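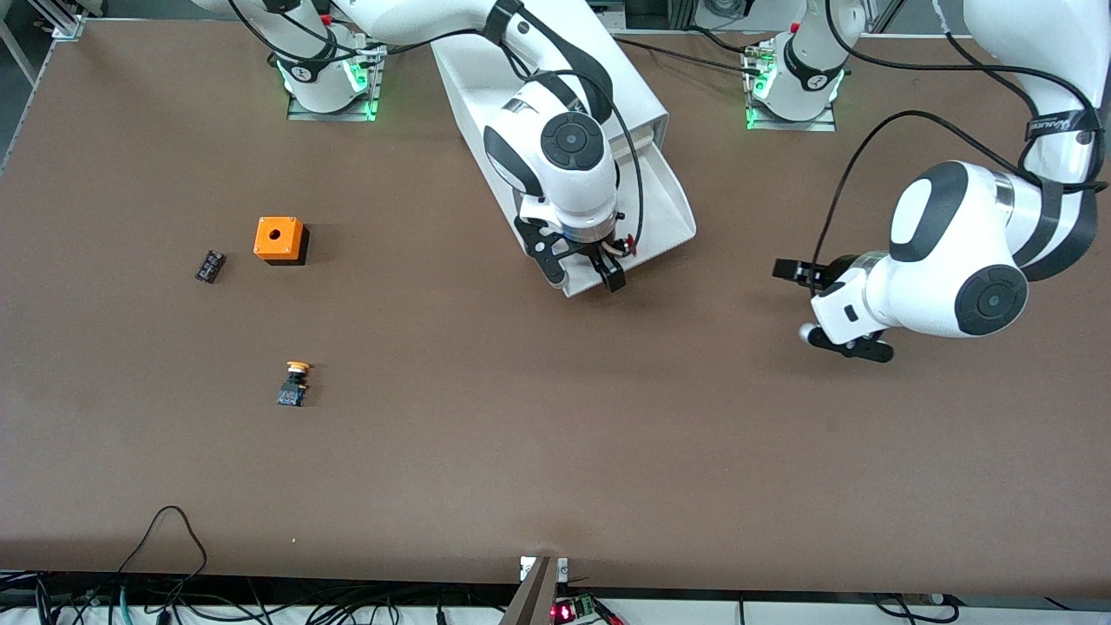
# Sulent bench cell: questions we get, with answers

Last updated 18/09/2025

Sulent is a two-arm bench cell that Clavden rents and sells to small shops. It picks up small parts, puts them where you want them, and does it again until you tell it to stop. If your question isn't below, write to the support desk. We read everything, including the ones in capitals.

## Before you order

**What do I get?**

Two arms with two-finger grippers, the table, the controller, an emergency stop and the Kilura software. You also get a printed manual, on the theory that somebody will eventually spill coffee on the laptop.

**What kind of work is it good at?**

Sorting, kitting, loading fixtures, moving control parts from one tray to another. Most of our customers assemble switch boxes, small enclosures and the like. If a part fits comfortably in one hand and doesn't mind being pinched, we can probably work with it.

**What is it bad at?**

Anything floppy. Bare wire, thin film, rubber bands, bags with air in them. It will try, and you will enjoy watching for a while, and then you'll want your afternoon back. Clear plastic parts are also hard for the camera. We would like to hear about it before you buy if your product is a clear, floppy bag.

**Why two arms? Can I save money with one?**

You can, and the single-arm version costs less. The second arm earns its keep when a part has to be held while something is done to it, or turned over and passed across. If all you do is move things from left to right, buy one arm and spend the difference on better trays.

**How heavy can the parts be?**

400 grams per gripper. We've seen customers lift more. We've also seen their service invoices.

**How fast is it?**

Slower than a practiced person, for most jobs. On our usual test parts it manages 9 picks a minute with both arms going. It makes up ground by working through lunch. If you need real speed, there are machines made for that, and they cost what you'd expect.

## Setup

**How long does setup take?**

Plan on a full day. The sales page used to say "an hour or so," and we've had a word with the sales page.

**How much room do I need?**

Enough to walk around all four sides of the table, plus a little for the doors you forgot about. Leave 1000 mm clear in front so a person can stand there without getting familiar with the arms.

**Do I need compressed air?**

No. The grippers are electric. The optional suction tool does need air, and so does the person who has to listen to the compressor.

**Can I bolt things to the table?**

Yes, inside the marked work area in the manual. Tell Kilura about whatever you bolted down. It doesn't know about your new vise until you say so, and it will find out the loud way.

**What about the cables?**

Leave slack at every joint and tie the rest down along the front. A cable that looks tidy with the arm parked may be too short once the arm reaches. Run every joint through its full travel at low speed before you cut a single zip tie to length. Ask us how we know. Or don't.

## Teaching it a job

**Do I have to write code?**

No. You guide the arms through the motion by hand, save the points, and Kilura plays them back. There is a scripting mode if you like that sort of thing. Some people start there and some never open it.

**How many times do I have to show it a part?**

For parts that always sit in a fixture, once. For parts lying loose on the table, more. Turn them, move them, flip them over. If you only ever show it a box sitting nice and square, it will be very good at boxes sitting nice and square.

**It keeps missing one part by the same small amount. What's wrong?**

Usually somebody leaned on the camera mount. Rerun the calibration from the Tools menu. If the miss changes from try to try, check the gripper pads for wear first.

**What does code 119 mean?**

The arms have asked to be in the same place at the same time. Back one of them off by hand, clear the code, and move one of the two hand-over points a bit. Restarting clears the message and fixes nothing.

## Safety

**Is it safe to work next to?**

The arms slow down and stop when they meet resistance. Whatever they're holding may still be sharp, so do a risk assessment for your own job. We can send a blank form, but we can't fill it in for you.

**Where should the emergency stop go?**

Where you can hit it without reaching past an arm. Fix it in place before you run anything at full speed, and press it once at the start of every shift to be sure it works.

## Money and paperwork

**Can I try one first?**

Yes. The trial runs one month, and you pay shipping both ways. Bring your ugliest part. Everyone sends us their nicest one and then calls in week two.

**Who handles repairs?**

Yuen does our field service, under warranty and after it. Gripper pads you can swap yourself with the hex key in the drawer. Please don't open the joints.

**Will the price go up again?**

It went up in July. We have no plans to repeat the experience this year.

**Can I get it in another color?**

No.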